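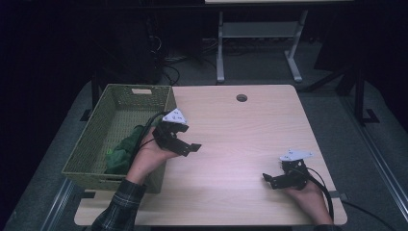 Week 4 is laundry week, my favourite, and the question I want you chewing on is the one your relatives will ask you at dinner: can a machine do this chore yet? My short answer is "bits of it, slowly, if you're nice about the starting conditions." Most of the public argument is about the last bit, the folding, and I think that's a shame, because there's so much trouble before you ever get there. Look at the green cloth bunched up in the bottom of that basket. Where are its corners? I can't tell you, and I've got two good eyes and a lifetime of washing my own clothes. A person just reaches in, grabs whatever's on top, gives it a shake and sorts it out in the air. We're so good at it that we leave it off the list when we write down the steps (go on, try it, I bet you wrote "take towel, fold towel").

So for this course we split the job up like this:

Find the cloth and get hold of it
Get it out of the basket without bringing the basket along
Spread it until you know what shape it is
Fold it
Put it somewhere sensible

Your reading for the first two is the Harju handout (Ritva Harju, "Grasping Things That Don't Hold Still"). Skip the appendix unless you enjoy friction models. I do, but I'm told that's a me problem.

The spreading problem

A mug has a handle and the handle stays put. If a robot knows where the mug is and which way it's turned, it pretty much knows everything it needs. Cloth isn't like that at all! Every time you pinch it and lift, you've made a new shape, and half of it is hidden under the other half. Two hands help enormously, because one can hold while the other goes looking for an edge. They can also fight each other, which you'll see plenty of in the lab. The usual beginner's mistake is to pinch in two spots right next to each other and pull. You get a tighter bunch and a cross robot.

When you're working out a demonstration with the hand-held grippers, you'll notice how much your own fingers were doing for you. Two stiff jaws can't feel for a hem. I've watched very capable people go quiet for a while over a single washcloth.
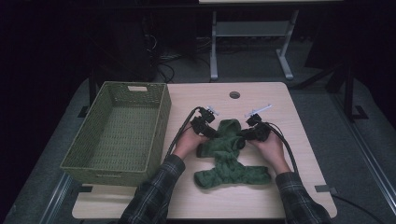 What counts as done?

This is where I get grumpy, so bear with me. Our class benchmark, Plestard, has 400 trials, and a trial passes if the cloth ends up flat inside a marked area. Last year's Ellero controller passed 27 of them. Before you laugh, the older Messina one passed 2. That's a real improvement and I was delighted, but would you pay for it? Would your gran?

I'd like you to keep three scores in your lab book: did it finish, how long did it take, and how many times did a human have to step in. Papers are often cheerful about the first and a bit vague about the third. Wendell Rosenthal's chapter on the Pondach trials is refreshingly blunt about interventions, so read that one closely. 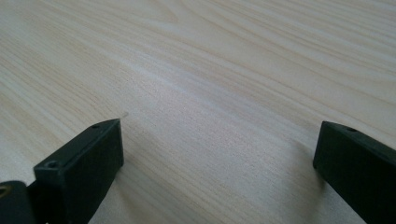
Stepping in is also a fuzzy idea, and we'll argue about it in tutorial. If I nudge the basket a little closer between trials, have I helped? I say yes. If I choose a towel that contrasts nicely with the table? Also yes, and I'd want it written down. Shop floors get away with more of this than homes do, since you can bolt things where you like and ask for the same part every time. Kitchens and laundry rooms have socks in them.

For next class

Fold one tea towel at home using only a pair of kitchen tongs in each hand. Time yourself, and note every moment you were tempted to cheat. Bring the notes along, even the rude ones. The lab write-up is due at the end of November, and please colour-code your three scores the same way as everyone else: green for finished, blue for time, orange for interventions.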